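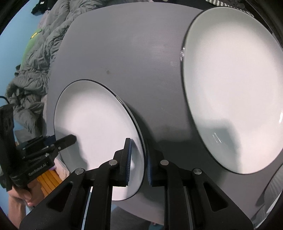

Nobuhle Msimang pregunta qué ocurrirá con el puesto de desbarasado cuando Bruno asuma el apilado de platos, y pide que la respuesta conste por escrito antes de fijar los turnos de otoño. Su nota llegó a primera hora y añade que en el office se habla ya de «la mesa del robot» como si el cambio estuviera decidido.

Cuaderno de taller. Proyecto Jukance, vajilla. Junio, entrada de las 16:20.

Se recoge la pregunta tal como fue formulada. Lo que este taller puede contestar es limitado: la asignación de puestos corresponde a la dirección de Evia, y aquí se documenta la tarea, su estado técnico y las consecuencias que observamos en quienes la realizan.

Estado de la tarea

El conjunto de demostraciones con pinza manual asciende a 1.213 secuencias aceptadas. El objetivo para la primera fase sigue siendo 2.000, y el de la segunda, 3.000. Se trabaja con plato llano grande, plato pequeño y cuenco acanalado, todos blancos con filete oscuro en el borde.

El gesto que más discusión ha generado es la toma por el canto: un dedo sobre la cara superior, el otro por fuera, con el labio del plato entre las dos almohadillas. Guðlaug Fogh sostiene que debe mantenerse como toma de referencia para el plato llano. Quienes proceden del office prefieren entrar con la pinza algo más inclinada, según el movimiento que hacen con la mano desnuda. Se han admitido ambas variantes, etiquetadas por separado.

Se rechazaron nueve secuencias de la última tanda. En cuatro, el operador corrigió la toma a mitad del recorrido; en las demás, el plato se soltó antes de quedar asentado. Las cuatro primeras se conservan en carpeta aparte. Una corrección bien hecha contiene información útil y convendría revisar el criterio con Jang antes de descartarlas del todo.

Observaciones sobre el personal

1. El conocimiento del oficio ha pasado a tener valor documental. Las personas con más años de office saben qué plato se toma primero, cuándo una pila está demasiado alta y de qué lado conviene acercarse. Hasta ahora nada de ello figuraba en ficha alguna.

2. La carga física cambia de forma. Se levanta menos peso, pero la pinza obliga a mantener la muñeca en una posición poco habitual. Dos personas han comunicado molestias en el pulgar al término de la sesión. Queda fijada una pausa cada veinticinco minutos - sin excepción, también para el personal técnico.

3. Existe incomodidad con la idea de enseñar a la máquina que hará el propio trabajo. Se ha expresado con corrección y en voz baja, casi siempre al recoger. Procede que alguien con capacidad de decisión la escuche directamente.

Para la mesa de trabajo se mantiene la disposición acordada: el plato grande hacia el centro, la pila de platos pequeños a su derecha y los cuencos en el extremo, con espacio libre al lado contrario para depositar.

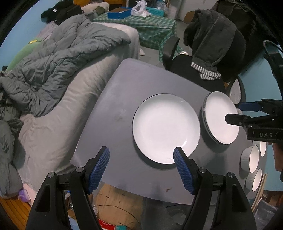
Esa zona libre resulta más importante de lo previsto. Cuando se reduce, el operador acorta el movimiento y la secuencia deja de parecerse a la del servicio real, donde el plato viaja de la bandeja al carro. Se propone marcar un límite con cinta y no invadirlo con la pila.

Los cuencos siguen pendientes. La pared acanalada ofrece pocos puntos de apoyo estables y la toma por el borde tiende a girar la pieza. Fogh probará una entrada vertical, con un dedo en el interior. Si la tasa de rechazo no mejora, los cuencos quedarán fuera de la primera fase y seguirán haciéndose a mano, lo cual afecta directamente a la pregunta de Msimang.

Respuesta provisional, sujeta a lo que determine la dirección: con los datos actuales Bruno puede asumir el apilado del plato llano en horario de menor afluencia y bajo supervisión. No puede asumir el puesto completo. La clasificación, la retirada de restos y la decisión de apartar una pieza dañada continúan en manos de una persona, y esa función de supervisión carece hoy de categoría y de formación asignada. Este taller recomienda que se definan ambas antes de instalar el equipo.

Pendiente

- Remitir copia de la respuesta a Msimang y a la dirección de Evia.
- Revisar con Jang el criterio de rechazo por corrección.
- Cambiar las almohadillas de la pinza de reserva; la textura está gastada.
- Solicitar otra caja de platos pequeños del mismo modelo.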